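Automation at the Staltside sorting plant

The Staltside sorting plant is a parts handling and repacking facility operated by the company Quintela. It receives small components and cleaning supplies from several suppliers, sorts them into compartment trays, and sends the trays to repair workshops in the region. The plant is known locally for the gradual introduction of automated handling, which started in the receiving hall and was later extended to the packing and tray preparation departments. The changes in the daily work of the employees have been the subject of a report by the labor researcher Ebere Akpan.

Background

Before automation, all work at Staltside was done by hand. Goods arrived in mixed cartons and were opened on long tables. Workers sorted the contents by type, wiped each tray, filled it and placed a paper label on the rim. A full shift prepared up to 3000 trays in the busy season, which begins in February and continues until early summer. Most employees stayed at one table for the whole shift, and new workers learned the job by standing next to an older colleague.

The work was considered light, but it was repetitive. Complaints of pain in the wrist and shoulder were common, and the plant had difficulty keeping people on the night shift. The first plans for automation were made by Quintela for this reason, and also because the workshops had begun to ask for smaller deliveries at shorter notice.

Introduction of the system

The first equipment was a conveyor with a camera station, which read the carton labels and directed the cartons to the right table. It replaced a handwritten list that was carried from the gate to the hall four times each day. The second stage was the Dunex line, a row of six robot arms which place components into trays. The arms are controlled by a program named Emari, and this name is also used by the workers for the line as a whole.

In the first months the Dunex line could handle only hard parts with a regular form, such as bolts, rings and plastic caps. Soft articles caused many stops. Gloves, cloths and thin bags change their form each time they are lifted, and the arms often took two pieces together or dropped a piece on the wall between two compartments. For this reason the soft articles remained with the manual tables for a long time after the hard parts had moved to the line.

Training by demonstration

To solve the problem of soft articles, Quintela set up a demonstration area in a former storage room. In this method, a worker performs the task with a pair of hand-held grippers, and the movements are recorded. The recordings are then used to teach the program how a person approaches an object, closes the jaws and releases it again. The person who does the demonstration does not need to write any program code. Knowledge of the articles is more important, and the company chose the first demonstrators among the people from the manual tables.

A demonstrator must work more slowly than at a normal table. Movements that are natural for bare fingers, for example to roll a cloth between the thumb and the palm, are not possible with two jaws, and a different way must be found. Several demonstrators have said that they had never before thought about how they pick up a cloth. The same task is repeated many times, with the tray and the article in a new position each time, so that the program does not learn only one arrangement.
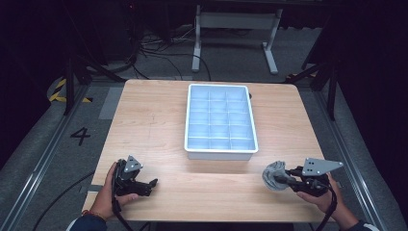 A usual session is 40 minutes long and is followed by a pause. This limit was requested by the demonstrators themselves, who found that the weight of the grippers was felt mostly in the forearm. In the beginning there was no fixed limit, and the recordings made at the end of the morning were often of poor quality and had to be removed. The first complete set of recordings for soft articles contained 2532 demonstrations.

Effects on employees

According to the report by Akpan, the largest change was in the content of the jobs, while the number of jobs changed little during the period she studied. The paper lists and the manual sorting of hard parts disappeared. New tasks were created in the supervision of the line, in checking the trays and in demonstration. A line supervisor follows several arms on one screen and goes to the arm when it stops. Many supervisors reported less pain in the hands but more tiredness of the eyes, and some of them missed the conversation at the tables.

Pay was a matter of dispute. Demonstrators were at first paid the same as table workers, on the argument that they did the same movements. The employees answered that their experience was being passed to the machine and would be used after they had left. After negotiations, a supplement was agreed for each session, and the demonstrators received the right to see how their recordings were used.

Older workers were divided in their opinion. Some applied early for the demonstration area and became its most experienced members. Others preferred to stay at the manual tables, which still exist for returned goods and for articles in damaged packaging.

Present situation

The line now handles cloths and gloves on the day shift. At night it is used only for hard parts, with a smaller team. Bags of thin film are still packed by hand, and recordings for them are in preparation.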